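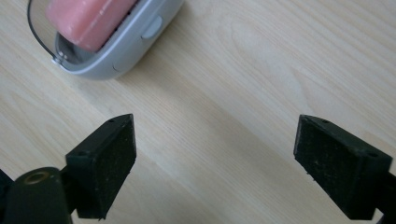
Attachment 1: gripper open on the bench, soap dish upper left. Pads have dust and lint on them.

Ticket 432 - Hand gripper drops pink soap bar, opening reading drifts
Status: Closed
Opened by: Jirayu Bunnag
Assigned to: Yolanda Marín
Unit: Skelby hand gripper, bench 2
Software: Wollow recorder

Jirayu Bunnag, 9th January, 9:40
Hi all! Got a fun one for you. I'm on the soap dish task (open the lid, take the bar out, put it back, close the lid) and the gripper has started dropping the bar. I squeeze, it lifts fine, then the bar slides down between the fingers and lands on the table. The lid part is going great, by the way, the thin wire on the lid is much easier to catch than I expected.

Second thing, maybe related: with the fingers wide open the recorder should show 2,256 and it doesn't settle. It climbs, sags, climbs again. I restarted the recorder and that changed nothing. Photo attached.

Yolanda Marín, 10:05
Thanks for the photo, that helps a lot! Look at the pads. Both of them have pale specks all over, and there's a ragged bit at the edge of the left one near the bottom corner. I'd start there before touching any settings. Could you:
1. Stop recording and unplug the gripper.
2. Go over both pads with sticky tape until the tape comes up clean, then a damp cloth, then let them dry.
3. Press along the edges of the left pad and tell me if it lifts.
Please don't use alcohol. We tried that in August and it made the pads slick.

Jirayu Bunnag, 10:50
Done. The tape came up gray the first three times, which was weirdly satisfying. The left pad lifts at the lower corner, enough to get a fingernail under. Plugged in again and did 12 lifts with the clean pads. Dropped 2. That's way better than this morning, but the opening reading still wanders.

Yolanda Marín, 11:15
Nice, so the dirt was a big part of the slipping. Let's treat the reading as its own fault. Does it wander when you hold the gripper still, or only when you move your wrist?

Jirayu Bunnag, 11:22
Only when I move! Held still it's rock steady. If I roll my wrist to the left it sags every single time.

Joscha Pfeiffer, 11:30
Jumping in because I had this on the bench 1 unit. Check the plug where the sensor cable goes into the grip. Mine looked seated and was a hair short of clicking. The cable pulls on it when you roll left.

Jirayu Bunnag, 12:10
Joscha, you are a star. Pushed it and got a click. I rolled my wrist every way it goes and the number stayed at 2,256. I've put a loop of slack in the cable and taped it down so it can't tug.

Yolanda Marín, 12:18
Love it. Last piece is the left pad. Prapai has spares in the Ititz drawer. Please change both pads together so they wear the same, and redo the zero afterward - the new ones are a bit thicker and the closed position will be off until you do.

Prapai Wiriya, 13:05
Pads handed over. Drawer is now down to one pair, I've ordered more. Small request from me: keep your fingertips out of the gap during the zero step. It closes all the way with no warning and I've had a pinch from it. I'm adding a line to the setup sheet.

Jirayu Bunnag, 14:40
New pads on, zero redone (fingertips well clear, thank you Prapai). Another 12 lifts, no drops. And it puts the bar back in the dish without smearing it along the rim, so I'm very happy!

One question: what happens to this morning's takes? The reading was wrong in those from the start.

Yolanda Marín, 14:55
Mark them "opening fault" and leave them in the folder. Pongsak decides what gets thrown out.

Pongsak Wongsuwan, 15:20
Seen. I'll drop the morning takes from the set. Please record the soap dish again from take one, same bench, same bar. Pad check with tape goes on the start-of-day list for both benches.

Yolanda Marín, 15:24
List updated. Great work everyone, closing this one. Jirayu, reopen it if the number moves again.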